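Suchbegriff eingeben Suchen

Textilsortierung in Molbridge: Bericht vom Tag der offenen Tür

02.11.2024

Der Sortierbetrieb Srivastava in Molbridge öffnet einmal im Jahr seine Hallen. Ich war zum ersten Mal dort, angereist mit dem Regionalzug und dann zu Fuß, vom Bahnhof sind es 15 Minuten an der Umgehungsstraße entlang. Anmelden musste man sich nicht, am Tor gab es eine Warnweste und einen Zettel mit den Rundgangszeiten.
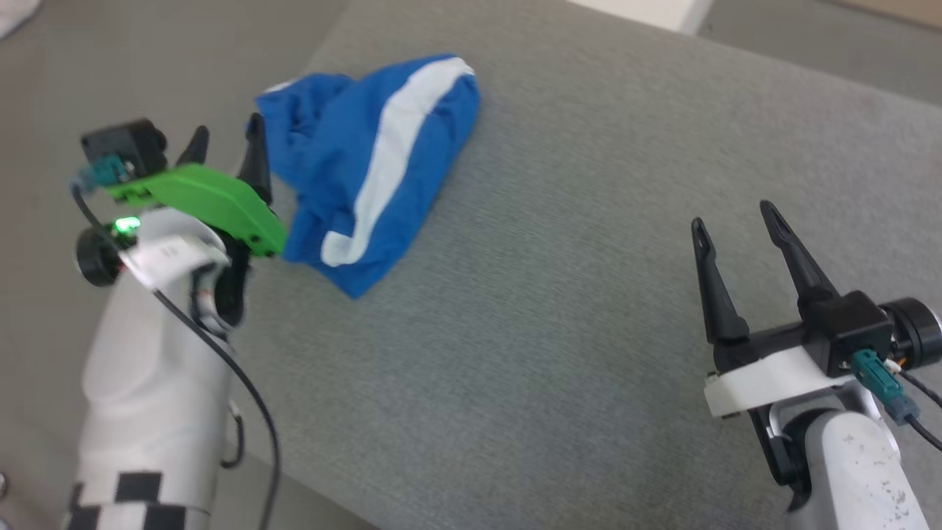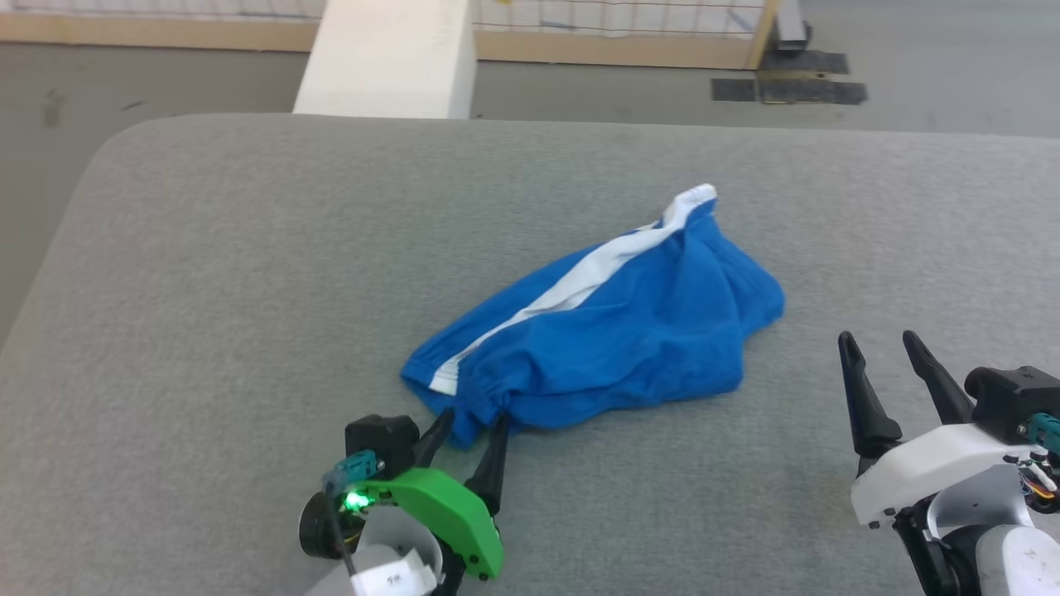
Srivastava sortiert Altkleider aus Containern und aus Sammlungen von Kirchengemeinden. Im Schnitt kommen nach Angaben des Betriebs 400 Säcke am Tag herein, im Januar mehr, wenn nach den Feiertagen ausgemistet wird. Die Säcke werden von Hand geöffnet und auf ein Band geleert. Dort trennt die Vorsortierung nach Oberteilen, Hosen, Haushaltswäsche, Schuhen und Rest. Ein zerknülltes Stück wie das blaue mit dem weißen Streifen muss erst auseinandergezogen werden, bevor man über Größe, Flecken und Zustand der Nähte etwas sagen kann. Das kostet Zeit, und an dieser Stelle staut sich das Band nach Auskunft der Führung am häufigsten. Feuchte Säcke werden gar nicht erst geleert, die gehen ungeöffnet in einen eigenen Container.

Nach der Vorsortierung folgt die Feinsortierung. Der Betrieb arbeitet mit 131 Kategorien, die an der Wand auf einer langen Tafel hängen. Manche leuchten sofort ein (Kinderjacke Winter, Bettwäsche Baumwolle), andere nicht. So gibt es drei verschiedene Fächer für Herrenhemden, je nachdem, wie der Kragen aussieht. Neue Kräfte werden ein halbes Jahr lang angelernt und fangen immer bei der Haushaltswäsche an. Sporttextilien gelten als schwierig, da sie fast immer aus Kunstfaser bestehen und sich nicht als Putzlappen verkaufen lassen. Was davon nicht mehr tragbar ist, bringt kaum etwas ein.

Die tragbare Ware geht zum Teil an einen Laden in Gonder, der zum Betrieb gehört, der größere Teil an Großhändler. Dafür wird sie zu Ballen gepresst. Die Presse lief während des Rundgangs, und man durfte hinter einer gelben Linie zusehen. Ein fertiger Ballen wiegt 235 Kilo. Er wird mit Draht gebunden, gewogen, beschriftet und mit dem Stapler in die Nebenhalle gefahren. Dort lagern bis zu 400 Stück, mehr lässt der Brandschutz nicht zu.

Der letzte Teil der Führung ging um die Reißerei, die nicht in Molbridge steht, sondern bei der Firma Cedana. Gezeigt wurden Muster in Plastikschalen: gerissene Baumwolle, ein graues Vlies für Dämmmatten, Malervlies. Man durfte alles anfassen. Auf die Frage, ob aus den Fasern wieder Kleidung wird, hieß es, das komme vor, bleibe aber die Ausnahme, weil die Fasern beim Reißen zu kurz werden. Knöpfe und Reißverschlüsse müssen vorher heraus, Mischgewebe wird bisher meist verbrannt. Zu den Preisen wollte man sich nicht äußern, außer dass sie im letzten Jahr gefallen sind.

In der Kantine gab es Linsensuppe und Kuchen zu normalen Preisen. Daneben stand ein Tisch mit Bettwäsche aus der Sortierung, nach Gewicht zu kaufen. Ich habe zwei Kissenbezüge und ein Tischtuch mitgenommen. Der Andrang war mittags groß, auf die Führung um 13 Uhr musste ein Teil der Leute warten. Wer im nächsten Jahr hinfährt, sollte den ersten Rundgang nehmen und etwas Warmes anziehen, die Hallen sind nicht geheizt. Parkplätze gibt es auf dem Hof nur wenige. Der Bus zurück zum Bahnhof fährt am Wochenende alle zwei Stunden, die Haltestelle liegt gegenüber der Waage.

Diese Website verwendet Cookies. Mit der weiteren Nutzung stimmen Sie dem zu. Einverstanden Mehr erfahren

Kontakt Impressum Datenschutz Nach oben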